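Chapter 22
Folding, Sorting and the Promise of the Tidy Drawer

Advice on folding clothes is easy to find and hard to test. Most of it claims that a certain fold will save space, prevent creases and even get you out of the house sooner. This chapter takes those claims one at a time and asks what the evidence for each of them looks like.

Take the space claim first. The Brernstead household survey asked 500 people whether their drawers felt roomier after they learned a new fold. Most said yes. But the survey never measured a drawer, and many of the same people had thrown out clothes that week. A drawer with fewer shirts in it will feel roomier however they are folded.

Then there is the matter of where folding gets done. The manuals assume a clear, hard table at waist height. In the homes we visited in Clestville, people mostly used the bed. A duvet gives under the hand, and a printed cover makes it harder to line up an edge by eye. Dark shirts are easier to see against a pale cover, though that says little about how straight the fold will be.
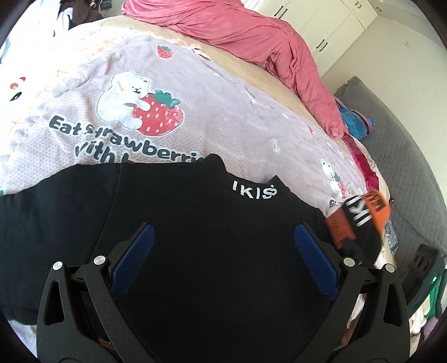 Figure 22.1 A dark top laid flat on a printed duvet, neckline upward.

Laying the garment flat is the one step on which all the methods agree, and it is also the step people skip when they are tired. Gwilliam's method, covered in Section 2, calls for smoothing from the collar down - sensible enough, but its author offers no comparison with smoothing from the hem up.

Before reading on, fold one T-shirt on a table and one on a bed, using whatever method you already know. Put both in a drawer and leave them until Tuesday. Write down which one you expect to come out with fewer creases, and how sure you are.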